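Chapter 4
Storing Utensils in a Small Kitchen

A kitchen works best when the things used at every meal are easy to reach. In Ott Rebane's survey of 40 homes in Sitcombe, cutlery was most often kept in a drawer. Where there was no drawer, it stood in an open holder near the sink.

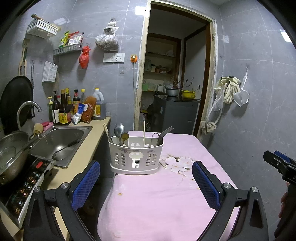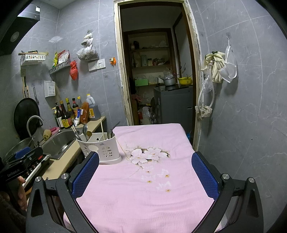
Spoons and chopsticks in a plastic holder, on a table beside the sink.

A holder should have openings that let air in, and it should be emptied and washed every week. Section 4.1 covers holders and trays. Drawers are treated in Section 4.2.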